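Section 7. Faults during wiping and carrying tasks
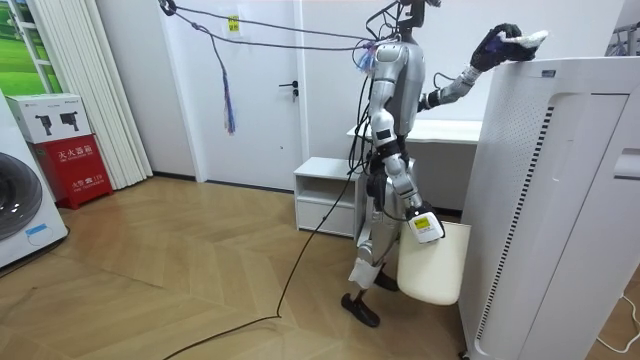 Fig. 7-1. Wiping the top of an air purifier with the right hand while the left carries a bin. Overhead cables and floor cable connected.

This section covers the arm stall, the most common fault in two-handed household work on the Latard humanoid. It replaces the page in the first issue, which told you to "restart and continue". Please cross that page out if you still have it. Restarting clears the message. It does not clear the cause, and in our trials the robot went on to push over the thing it was cleaning.

7.1 What the fault looks like

The wiping arm reaches the surface, presses down and stops moving. The fingers stay closed on the cloth. After a delay the controller reports code 106, "contact complete". Do not believe it. The code is raised when the wrist load stays steady for long enough, and a cloth snagged on an edge gives a very steady load indeed. As far as the software is concerned, a stalled arm and a finished job look the same.

Sanavus, who supply the control software, describe 106 as a status message. We treat it as a fault until somebody has looked at the surface.

7.2 If the arm stalls

CAUTION: Do not pull the cloth out of the hand. The arm may be holding load and can spring forward when the cloth comes free.

1. Stay out of reach of both arms. The carrying arm is still live even when it is hanging still.
2. Press PAUSE on the handset. Wait for the steady tone. If you hear a broken tone, go straight to step 4.
3. Check that the overhead cables are hanging slack with nothing caught in them. Do not go on to step 5 if they are tight.
4. If the pause did not take, press the red stop button on the handset. Drive to the joints is cut and the robot will sag at the knees. Let it. Do not try to catch it.
5. With the robot paused, choose RETRACT RIGHT at the lowest speed. The arm should lift before it draws back. If it draws back first, stop it again, as it will drag the appliance with it.
6. Lower the bin to the floor with SET DOWN LEFT and wait for the hand to open fully.
7. Take the cloth out only when the right hand is open and clear of the appliance.
8. Write down the code, the task name and which hand was loaded. Read the log too. It keeps the last 72 events and then writes over them, so copy it before you run anything else.

Note: After step 4 the robot must be stood up again using the full procedure in Section 3. The quick stand in the handset menu skips the foot check. We have not found a good reason to use it.

7.3 Finding the cause

Work through these in order. Change one thing at a time.

a) Bin in the left hand. Most stalls came with the other hand loaded. The balance routine leans the body to make up for the weight, and the lean shortens the reach of the wiping arm. Run the task once with the left hand empty. If the fault goes away, leave the bin out of the task. The data sheet says both can be done together. Our log says otherwise.

b) Cloth. A thick, fluffy cloth bunches under the fingertips and can catch on a corner or vent. Fold it so that less of it sticks out past the fingers, or use a thinner one.

c) Height of the surface. Measure it and enter it by hand. Automatic height finding was wrong in 13 of our runs, always on tall items with a flat top.

d) Floor cable. Walk its whole length. A foot resting on it can trip the balance routine, and the code you get will still be 106.

7.4 Before you put the robot back to work

1. Move the appliance by hand and see whether it rocks. If it does, take it off the task list.
2. Switch the appliance off at the wall.
3. Run the wipe with no cloth and no bin, at low speed, with a second person holding the stop.
4. Run it again with the cloth.
5. Look at the surface yourself.

WARNING: Do not leave the robot wiping unattended on the strength of software update 2. The release note says that false "contact complete" messages have been "addressed". Naveed Malik repeated the stall on the updated software in October, using the steps in 7.3 (a), on the first afternoon he tried.

Reports of this fault go to Rosalía Echevarría at Jisteck, with the copied log attached. Reports without a log will be sent back.

For faults in the hand units, including a blank display, see Section 8.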